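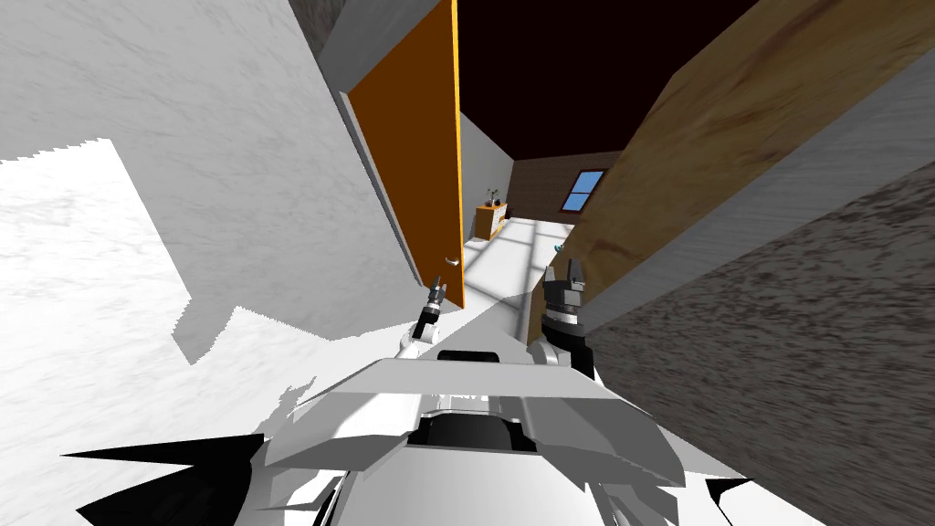
Baltasar Toledo writes that a bean recipe with no cooking time is an unfinished recipe, and that he would like the number put back in the one I published in April. He had guests coming, he planned dinner backward from the hour they were due, and my instruction to "simmer until done" gave him nothing to plan with.

4 min read
Filed under: Kitchen Notes, Beans & Grains

The complaint is fair. I still don't intend to restore the number, at least in the form he wants it.

A cooking time for dried beans depends on at least four things the writer of the recipe can't know: the age of the beans, the hardness of the water, the width of the pot, and what the cook means by a simmer. Age matters most. A bean that has sat in a warm cupboard for a few years takes up water slowly and may never soften all the way through. Few bags carry a harvest date. The best-by date is a different thing and tells the cook very little.

The old recipe said 90 minutes. I got that figure from one bag of Riquelme pintos, in one pot, on one stove. When I cooked a second bag of the same brand, bought at a different store, the beans were tender after nearly 30 minutes more. Salt, soak and burner setting were the same. I can't say which variable moved. A reader holding a third bag has even less to go on.

What I want from a bean recipe is a test. Take several beans from different parts of the pot, including one from the top, where they tend to lag. Press each against the roof of the mouth with the tongue. It should give without any grain at the center. If one of them is chalky, the pot isn't done, whatever the clock says. Blowing on a spoonful to see whether the skins curl is a common check, and I consider it a poor one. Skins can curl on beans that are still firm inside.

Acid should be held back until the test is passed. Tomatoes, vinegar and lime all slow the softening, and a recipe that puts them in at the start has added a fifth variable. Salt in the soaking water does no harm that I have been able to detect — my grandmother held the opposite view and cooked very good beans.

That leaves the guests. My answer is to take beans out of the schedule. Cook them the day before, cool them in their liquid, and reheat them in it. The texture is better on the second day in any case, and the broth has some body. A cook who must serve them the same day should start in the morning and accept that the pot may sit finished for two hours with the lid on. It will keep its heat fairly well.

I would support printing a range, provided it was wide and the test came first in the sentence. "Until no bean is chalky, which may take from one hour to three" is accurate. It also looks untidy in a recipe card, and I suspect that is the main reason so few cards say it. I have changed the April recipe to that wording. The soaking instructions are the same as before.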